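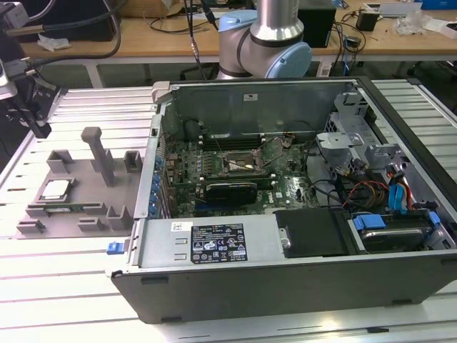
Photo: Delphine Iwasaki / Brondstead Open Workshops

Open day at the Brulenholm lab, May

The coach from Brondstead got us there by ten, which left plenty of time to stand in the car park admiring the signage. Up to 400 people were expected over the day, and a fair share of them seemed to be in front of me in the queue for tea.

Most of the building was given over to posters. The robot bench was at the far end, past the lifts, and it was where everybody under twelve and most of the retired engineers ended up. Ottmar Wegener ran the morning session and Leire Olmedo took over after lunch, with a better microphone.

The job on show was putting parts into a desktop computer. The picture at the top has the tower on its side with the panel off, the processor socket empty and its lever up. The chip and a stick of memory are waiting in the grey printed holder on the left. I have done this job at my own kitchen table with a torch in my teeth, so I felt for the arm.

Leire's talk was called "Two Parts, Please" and was mostly about the socket. Pins bend. She had a jar of bent ones, which went round the audience and came back with a toffee wrapper in it.

Questions went on well past the bell. Vichien Boonyarit asked what happens when the memory goes in the wrong way round, and was told that it doesn't go in the wrong way round, and asked again. A boy near the front wanted to know if it could do his Xbox. A man behind me explained hard drives to his wife, who I later learned used to sell them.

Tea was 2 pounds, biscuit extra. Thanks to Boonmee Wattanapong for sorting the coach, and for going back for the umbrella.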